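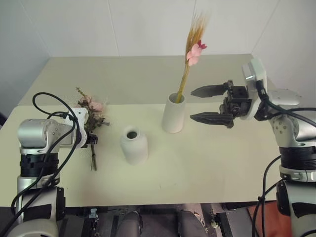 Small bottle vase, tall one with the wheat behind.

hmok: Which vase for the dried bunch? The bottle neck looks too narrow for those stems.

i_medina: Trim them by 5 cm and it fits.

hmok: Dried stems split when I cut them.
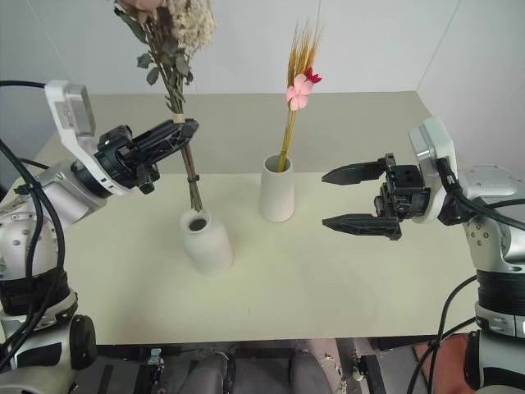 Flowers over the cylinder vase, band still on the stems.

hcisternas: Disagree with trimming. Use the cylinder - and keep the band on, or the bunch will splay.

i_medina: Band off for me. It looks stiff otherwise.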